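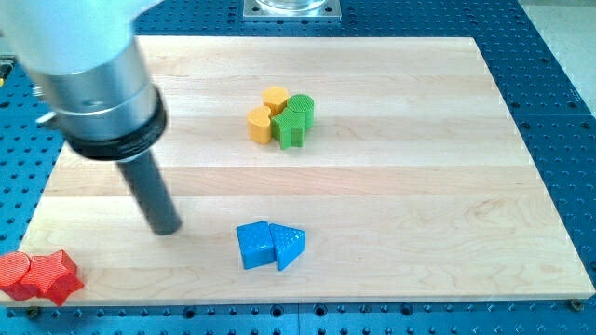

Figure 2. Light-coloured maple board with strips running lengthwise; the grain lines and small differences of colour between the strips are visible.

3.2 Materials and households

The boards used in the study were bought in one delivery from Vavix, a small workshop which supplies kitchens and school canteens. All of them were glued from maple strips, as in Figure 2, and none had been oiled before it came to us. We asked the workshop to leave out the usual finishing step, and to sand every board with the same grade of paper. In total 153 boards were given to households in Makowska, a housing estate of mixed age on the edge of the town, where most flats have a small kitchen with one window.

Each household received one board and a printed sheet with the washing instructions. The households were divided into two groups. The first group was asked to wash the board by hand with warm water and ordinary washing-up liquid, and to stand it on its long edge until the next use. The second group did the same, but also rubbed the board with a food-safe oil, sold under the name Primness, once in every month of the study. We did not ask anybody to change what they cooked. It was our wish that the boards should be used in the normal way, including for onions, beetroot and raw meat, because earlier work in laboratories has often used boards that were never stained or scratched by real knives.

The study began in January and lasted 6 months. Households kept a short diary in which they marked the use of the board and the washing. After the diaries were collected, 1,863 entries could be read and were complete. Entries without a mark for washing were left out, also in those cases where the washing could be guessed from the next entry.

3.3 Measurement of warping and surface wear

Warping was measured at the kitchen table of the household by laying a steel rule across the board in two directions and reading the largest gap with a feeler gauge. The same person, Wojciech Kurek, made all the readings, so that differences between observers do not enter the results. Before each visit he checked the rule against a flat glass plate. Where the table itself was not level, the board was placed on the glass plate.

Surface wear was more difficult to describe. We first tried to use a scale of five steps, but the steps in the middle were too close to each other and the repeated readings did not agree well. The final scale has three steps: smooth, raised grain, and open joint. A joint was called open when the thinnest gauge could be put between two strips without force. The readings were entered in Vidance, the database of our department, and 1,064 of them are used in the analysis of Section 4.

One limit of the method should be mentioned. Boards in flats with central heating were probably dried faster in the winter months than the others, and the air humidity was measured only on the days of the visits. For this reason the values from the first two visits are given separately in Table 3 and are not combined with the later ones.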